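Notebook entry, May — Kerkthorpe bench, two-arm cell
Entered by: Feng-yi Shek
Reviewed by: Wen-hsiung Hsu

Purpose. To compare the Prirkus fingers with the Dronetti fingers on garment folding, both arms, under the same controller settings.

The Dronetti set was run first and completed 36 trials. The Prirkus set completed 37, the additional trial having been started before the count was checked. It is retained in the log. Controller firmware was not changed between sets. Logging was stopped at 2,780 entries, and the earlier portion has been copied to the Haddadin share.

Observations. With the Dronetti fingers, the most common fault was a double pick at the sleeve. The Prirkus fingers separated a single layer more reliably but released late on the left arm. W. Hsu attributes the delay to the release threshold, currently 2,000 — I am inclined to suspect cable drag at the wrist. Neither explanation has been tested.

Camera exposure was left unchanged. Shadows from the arms continue to disturb the hem detection, and this should be settled before further finger work.

Next. Lower the threshold, repeat the left-arm release, then reroute the cable and repeat again. 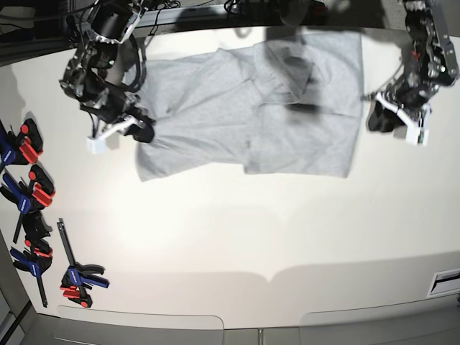 Gray T-shirt, partly folded. Left gripper clear of the fabric.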